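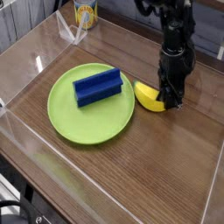
1/ Things a lab reagent supplier has told me this year, and what I make of them

Our Druteck rep says the new extraction kit gives "up to" 25 per cent more DNA from the same swab. I've learned to stop reading at "up to". My old kit also gives up to 25 per cent more DNA, on a good day, compared with my old kit on a bad one.

2/ I asked for the data. I got a brochure with a bar graph on it. Two bars, no error bars, and a y-axis that starts well above zero. The footnote says "internal testing". Tested on what? Whose swabs? Stored how long?

3/ To be fair to the rep, she did chase it up. What came back was one spreadsheet tab with 7 samples in it. I've had more replicates than that go in the bin because somebody left the lid up on the centrifuge.

4/ So Beatrice Kinyua and I ran our own. 212 leftover cheek swabs, split between the Druteck kit and the plain Karppinen columns we've used forever. Same bench, same pipettes, same grumpy heat block. Tubes coded so that neither of us knew which was which at the reading stage.

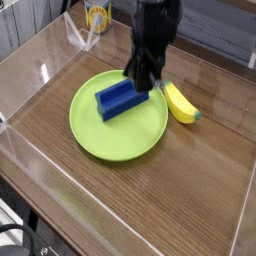 Blue block on the green plate.

5/ Yield first. The Druteck kit came out a bit ahead on fresh swabs. On anything that had sat in the freezer since August the two were so close I wouldn't put money on either. Most of our work is freezer stuff.

6/ Purity was where I started frowning. A fair few of the Druteck eluates had low 260/230 ratios, so something's coming through with the DNA. Guanidine carryover is my guess, and it's only a guess. A second wash fixed most of them. The protocol says one wash, and the "fast" on the box depends on it being one wash.

7/ Someone always asks: did it matter downstream? For ordinary PCR, no, they all amplified. For the long fragments, some of the single-wash ones were late or patchy. I wouldn't hang a paper on that part, we only tried a handful.

8/ Now the price. The big Druteck pack is $1,256 before freight, and freight on a kit that ships at room temperature should not look the way that freight looks. You also need their own collection tubes, because ours don't seat properly in the rack they send. The tubes are extra. The brochure doesn't have a bar graph for the tubes.

9/ Elisa Caputo from the Enow group wrote to say they switched over and love it. Good! They do fresh swabs all day, same-day extraction, short amplicons. I'd probably love it too. I did ask if they'd compared it with anything and she said they hadn't had time, they just liked the workflow.

10/ Before anyone writes in: no, I'm not on Karppinen's payroll. Their columns crack if you look at them sideways and they changed the colour of the buffer caps without telling a soul, so for one miserable morning I was eluting with wash buffer.

11/ What I'd want before switching: raw yields from frozen material, run by somebody who isn't selling it, with the lot numbers listed. Two lots at least. We only had one and I've been burned by a great first lot before.

12/ Rep has offered a free sample of the "improved" version. Improved how, she's not sure. I've said yes, and asked for two lots. Letden are sending theirs as well, so that's the next bench week gone. Will post the numbers whichever way they fall.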